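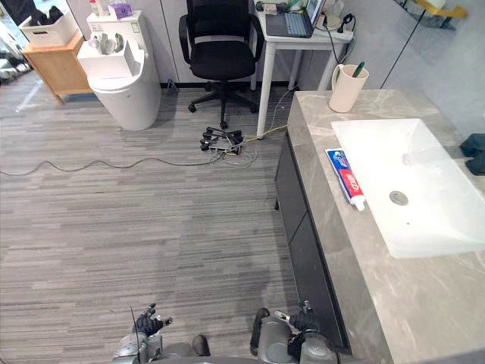
Flusari opens bathroom display rooms in Rullthorpe

RULLTHORPE, Friday, May 11, 2007 - Bathroom supplier Flusari has opened a set of display rooms on the upper floor of the former Dobos furniture building on Mill Street, where customers can look over full-size vanities, basins and counters before placing an order.

The rooms opened to the trade on Monday and will open to the public on Saturday morning. There are nine in all, each arranged around one vanity or one wall of fittings. Flusari had been selling from a catalog and a small counter at its Trenero Road warehouse, where most of the stock was kept in cartons and had to be unpacked if a customer wanted to see it.

"People were choosing a countertop from a square the size of a coaster," said Norbert Szalai, who manages the Rullthorpe branch. "Then the real one arrived and they said it was darker than they thought. We had that conversation every week."

One of the first rooms finished has a long vanity with a gray marble countertop, veined in a lighter white, over dark charcoal cabinet doors. The basin is white and rectangular. A tube of toothpaste and a beige cup with a green toothbrush in it have been left out on the counter, and Szalai said the staff will keep everyday items like these in all the rooms.

"A bare counter always looks big enough," he said. "You put a cup and a toothbrush on it and you start to see how much space you have left. Customers are welcome to move things around. They can bring their own if they want."

The same room has a white desk and a black mesh office chair at the far end of the vanity, where orders are drawn up on a laptop. Szalai said the company first planned a separate sales office at the top of the stairs but dropped the idea after the trade days, when customers kept walking back to the displays to check a measurement or look at a color again.

The upper floor still has the gray striped carpet, and the company has not said when, or if, it will be replaced. Tile and vinyl flooring are not part of the Flusari range. Customers who ask about floors are being given a list of local dealers.

Plumbing is not connected in any of the rooms. Faucets, showerheads and valves can be seen working at the Trenero Road warehouse, which will stay open for pickup and parts. Szalai said running water to the upper floor would have meant opening up the ceiling of the shop below, and the landlord and the company agreed to leave that for another year.

The Dobos building has been partly empty since the furniture business moved its stock out. The ground floor is leased to a paint and wallpaper store, which has its own entrance. Flusari customers should use the side door on Canal Lane. A freight elevator at the back is available for anyone who cannot manage the stairs, but visitors need to ring the bell and wait for a member of staff to bring it down.

The company has signed a lease for two years. Szalai would not say what the rooms cost to fit out. He said most of the cabinets on show came from existing stock, and that the building work was limited to partition walls, paint and lighting. Two local carpenters put up the partitions.

Five people will work on the upper floor, three of them transferred from the warehouse counter. A part-time position for Saturdays has not been filled.

Prices are marked on a card in each room. The card gives the cabinet and countertop separately, so that a customer who wants the dark cabinets with a different top can work out the total. Basins are priced with the drain included. Delivery is free within 40 miles of Rullthorpe for orders of more than $300, and smaller orders can be picked up at Trenero Road. Installation is not offered, though the branch keeps a list of plumbers who have asked to be put on it.

Local plumber reaction on the trade days was mixed. Several said they were glad to have a place to send homeowners who could not make up their minds. Others asked why the rooms were on an upper floor with limited parking. There are spaces for six cars on Canal Lane, and the public lot behind the library is a five-minute walk away. Trade customers collecting goods are being told to go straight to the warehouse.

Szalai said the displays would be changed as lines were dropped or added, and that the display units themselves would be sold at a reduced price when they came out. The first change is planned for June, when the two smallest rooms will be cleared for a range of corner basins and narrow cabinets meant for apartments and half baths.

"Over half the calls we get are from people with a small bathroom," he said. "We opened with the long vanities because those were the ones nobody could picture from the catalog. The small ones are next."

Customers are asked to bring the length and depth of the wall they want to fill, the position of the existing drain, and the width of the narrowest door the vanity will have to pass through. Staff can hold an order for a week without a deposit while measurements are checked.

The rooms will be open Tuesday through Friday from 10 a.m. to 6 p.m. and Saturday from 9 a.m. to 3 p.m. They will be closed Sunday and Monday. No appointment is needed, although customers planning a complete bathroom are asked to call the Trenero Road counter first.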